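O vime volta às oficinas de Puturau

Durante anos, quem passava por Puturau via as cestas penduradas à porta das casas e seguia viagem. Vendiam-se mal, quase sempre a turistas de verão, e os filhos dos cesteiros iam trabalhar para fora. Hoje há lista de espera. Uma fruteira encomendada em outubro só fica pronta depois do inverno, e quem quer um cesto de lenha tem de ter ainda mais paciência.
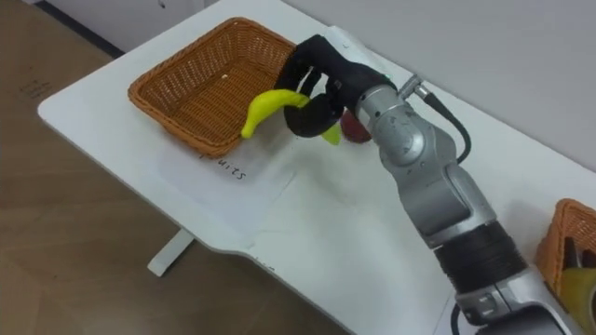
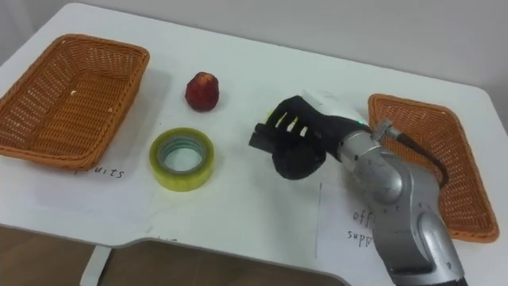

Cestos de vime sobre um tampo branco.

A procura cresceu devagar. Primeiro vieram os restaurantes, que precisavam de cestos de pão resistentes ao uso diário. Depois vieram as padarias e as mercearias de bairro, cansadas de substituir caixas de plástico rachadas. A Gernance, uma pequena distribuidora de artigos para a casa, passou a comprar diretamente às oficinas e encomendou 316 peças no último ano. Para uma fábrica seria pouco. Para seis oficinas, quase todas com uma ou duas pessoas, foi preciso reorganizar o calendário inteiro.

O trabalho começa no campo. O vimeiro corta-se no inverno, quando perde a folha, e as varas são separadas por comprimento e atadas em molhos. As que se destinam a vime branco ficam de pé em água até à primavera e só então são descascadas. As outras secam com a casca, que lhes dá um tom mais escuro. Antes de entrelaçar, é preciso voltar a demolhá-las. Uma vara seca de mais parte na primeira curva – e uma vara demasiado encharcada encolhe depois de trabalhada e deixa folgas.

Lamduan Chaimongkol aprendeu o ofício já adulta, quando se mudou para a vila. Tem a oficina num antigo armazém junto ao rio e faz sobretudo peças retangulares, que muitos cesteiros evitam. "O redondo perdoa", diz. "Num canto, a tensão muda de repente, e se não se segurar bem a vara o cesto fica torto para sempre." Trabalha com um sovela, uma tesoura de poda e um ferro de bater que comprou em segunda mão. Consegue acabar até 5 tabuleiros por semana, desde que o material esteja preparado.

O preço continua a ser assunto delicado. Um cesto importado custa uma fração do que pedem as oficinas, e à distância nem sempre se nota a diferença. Nota-se no fundo e no rebordo, as partes que cedem primeiro. Pallavi Sengar, que gere a loja Bisht, em Vuvberg, deixou de pôr os dois tipos na mesma prateleira. Passou a vender os de Puturau com o nome de quem os fez e aceita-os de volta para reparação. No último ano recebeu onze, quase todos com a asa solta.

Em casa, o vime pede poucos cuidados. Limpa-se com uma escova macia e um pano húmido, e deve secar à sombra. O ar muito seco do aquecimento torna-o quebradiço, por isso convém borrifá-lo com água uma ou duas vezes durante o inverno. Para fruta madura, usa-se um pano no fundo, que se lava quando for preciso.

Na vila, a dificuldade agora é a matéria-prima. Dos terrenos húmidos onde crescia o vimeiro, muitos foram drenados para pasto. No inverno passado, as oficinas plantaram em conjunto 569 estacas numa parcela emprestada, à saída da vila. As primeiras varas aproveitáveis devem demorar dois a três anos. Até lá, parte do vime continuará a chegar de fora, em molhos já secos, e Lamduan Chaimongkol continuará a abrir a oficina ao sábado para ensinar quem quiser aprender a fazer um fundo.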